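Filling in the small claims papers by myself

4/22/22

I promised in my last post that I will write how it went with the claim against the moving company, and some readers asked about it, so I finally sit down to do it. It is not legal advice. I am a person who had a broken cabinet and a lot of evenings.

Shortly for those who are new: when we moved from Dikolberg to Neves last November, the movers delivered the cabinet of my grandmother with one door split from top to bottom. The company offered me 20 dollars, which they called a "goodwill payment." I wrote to them three times. After the third letter they stopped to answer, and my neighbor Svend Eskildsen told me that I should go to the small claims court and not lose more time with letters.

I was afraid of it. My English is good enough for work and for the shops, but the language of court forms is a different language. "Plaintiff" I knew from television. "Service of process" I did not know at all, and I believed for one whole evening that it was something I had to pay for in order to use the website.

First I tried to do everything with the paper forms from the clerk's window. The packet has 11 pages, and my name and address must be written again on almost each of them. I made an error in the address of the company on page four, corrected it with white fluid, and the clerk gave the whole packet back to me. She was kind about it. She said corrections must be crossed out with one line and initialed, and that it is better to begin with a clean copy.

So I looked for a program. I tried two. The first one I will not name, it wanted my card number before it showed me even one form. The second is called Muketmont, and this is the one I used in the end. You answer the questions once and it puts the answers in all the right places. It also adds the amounts together, which was useful for me, because I had the repair estimate, the cost of the estimate itself, and the filing fee, and I had written three different totals on three different pages.

What I did not like: the help texts are written by somebody who already knows the answer. For example, under "Basis of claim" it says "State the basis of your claim." I sat a long time with this. At last I wrote in simple sentences what happened, in the order it happened, with the dates. I later heard from Bjarke Thorlacius, who worked many years as a paralegal in Wunden, that simple sentences in the right order are what the judge likes best to read.
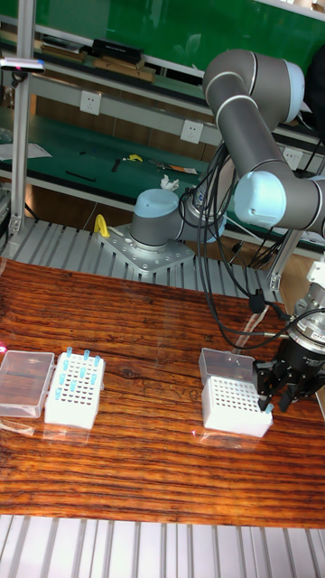
Another thing is the name of the company. On the truck and on the invoice there was one name, but the registered name was longer and had a different ending. If you sue the wrong name, you can win and still have nothing in your hand. The program does not check this for you. I found the right name in the state business register, the search is free, and there I also found the person who must receive the papers.

The repair estimate was 76 dollars for the wood and more than 100 for the labor. I know it is a small sum, and my sister asked me if it is worth it. I think yes. I had signed a paper that said they will take care of the things, and they had signed it too.

I filed at the beginning of this month. The papers were delivered to the company, and I have the signed proof in my folder. We have a hearing date, but the clerk said that many of these cases are settled before it, so I keep the telephone near me.

If you are preparing your own forms, please make a copy of everything before you hand it in, also the envelope. I forgot the copy of the estimate and had to ask the carpenter for a second one. He sent it the same afternoon, and he wrote that the door is still standing in his workshop and he will not start before I call him.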